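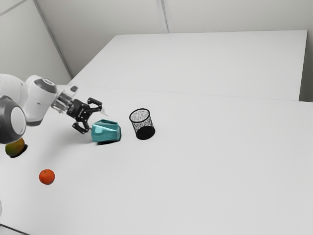
Waltthorpe Ceramics and Glass Study Group – members' mailing list

Subject: Re: Salt-glazed jug, repair to handle

Thanks for the extra measurements. I have put your earlier message below in full for those who joined the list after it went out, and my answers follow in the same order.

> I have a brown salt-glazed stoneware jug that came to me in a box lot
> from the Furnport sale in July. It has a round belly, a short straight
> neck with three turned lines, and a strap handle that ends in a curled
> tail. On the front there is an applied oval with a running stag. The
> height is 8 1/2 inches. There is a number painted in red under the
> base, 71, and next to it the remains of a paper label.
>
> The handle has been off and put back. I can feel a ridge at the top
> joint and the color is slightly too even there. My questions are
> whether the repair should be taken down and done again, whether the
> red number means anything, and whether the jug is as old as the lot
> description said (first half of the 1700s). I paid 58 dollars for the
> lot so I will not be upset either way.

On the handle. A ridge and an even color usually mean filler with paint over it, and the paint often runs an inch or more past the break onto sound glaze. Try a cotton swab barely damp with plain water first, somewhere out of sight near the lower joint. If color comes off, it is a water-based touch-up and you can clean back to the glaze in an afternoon. If nothing moves, stop there. Acetone will shift most old overpaint, but it will also soften some of the adhesives that were in use before the war, and then you have a jug and a handle.

I would not take the joint down unless it is loose. Hold the body in both hands over a folded towel, have someone else put light pressure on the handle, and listen. A tight joint makes no sound. A failing one clicks. Meanwhile please do not lift it by the handle.

On the number. Red painted numbers under the base are nearly always from a collection or a saleroom, and very rarely from the pottery. The Adomaitis collection was numbered in red in this way, with the figures small and upright and set close to the foot. That collection was split up over several sales, and the handwritten list that went with it has some 600 entries. The copy in our library box stops partway through, but the low numbers are all there. Entry 71 reads "jug, brown, stag, handle mended." It gives no height and no date. I think that is good enough to say the jug is probably the one, and it also tells you the mend was there when the list was made. If the label scrap has a printed blue border, send me a close view of it, as the Adomaitis labels had one.

On the date. I am less comfortable with the lot description. Three things bother me a little.

The applied oval. On the earlier jugs the relief is usually crisp, with the salt pooled around the edges. You say yours is soft all over, as if cast from a worn mold. Molds did stay in use for a long time, so this does not settle it.

The base. You mention it is flat and smooth. I would expect curved wire marks from cutting the pot off the wheel. A smooth base may have been ground down to sit level, and in that case the ground part will look paler than the rest.

The tail of the handle. A curl pressed flat with one thumb mark is what I would look for. A neat, loose curl standing away from the body is more like the later brown wares, which were made well into the 1800s.

My guess is late 1700s or a bit after – but I have not handled it, and I have been wrong about stoneware by fifty years before.

If you can bring it to the next handling evening at Arnholm, we can put it beside the two stag jugs in the study collection. Doors are at 7 p.m. Wrap it with the handle side up and pad the inside of the neck.

Two other matters while I am writing. The scans of the old sale catalogs are now in the shared folder, 900 pages so far, sorted by saleroom and not yet by year. And whoever has the second volume of the marks book, please return it to the library box.

List moderator, Waltthorpe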